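About Fluvance

Fluvance makes trade show booths and retail fixtures for companies that have been burned before. We didn't plan on that being our niche. It's who calls.

Wayne Crabtree started the shop after 13 years of installing other people's displays, most of which arrived with the wrong hardware, a missing panel, or graphics that had been approved by someone who never saw them at full size. He still doesn't trust a rendering until he has stood next to the built thing with a tape measure. Our designers have learned to live with this.

You will find a lot of words on other exhibit companies' websites. "Immersive" is one. "Turnkey" is another, and in our experience it means the bill shows up in pieces. We build counters, back walls, shelving, light boxes and hanging signs. We crate them, ship them, put them up and take them down. If you want to know what something costs, we send a quote with every line on it, including drayage estimates, which plenty of shops leave off until you're standing on the show floor.
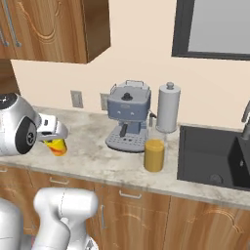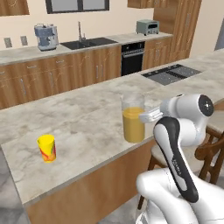 Counters are where most booth budgets go wrong. Buyers pick a finish from a sample the size of a playing card, then wonder why it looks busy once it covers a whole surface. A marble pattern can work very well behind a plain glass pitcher of orange juice, and the same pattern can swallow a rack of small printed brochures. We ask what will be sitting on the counter before we talk about what it's made of. Some clients find that tiresome, and a few have gone elsewhere.

We keep the operation small on purpose. Six people work in the shop, and the person who quotes your job is the person who answers the phone when a crate is late. Our biggest account, Rondimia, came to us with a booth built overseas that took two days to assemble – we got it down to an afternoon, mostly by throwing out parts. Clurnov rents from us every February and has yet to be talked into buying. We think they're probably right.

About foot traffic claims: we don't make them. We have read the studies that say a curved entrance brings in 80 percent more visitors, and we have also seen who paid for them. A good booth gives your staff room to talk and somewhere to put their coats. Past that, it depends on your product and where the organizer puts you.

Our minimum order for retail fixtures is 200 units. For booths there is no minimum, but anything smaller than a ten by ten is usually cheaper to rent – ask us and we'll say so.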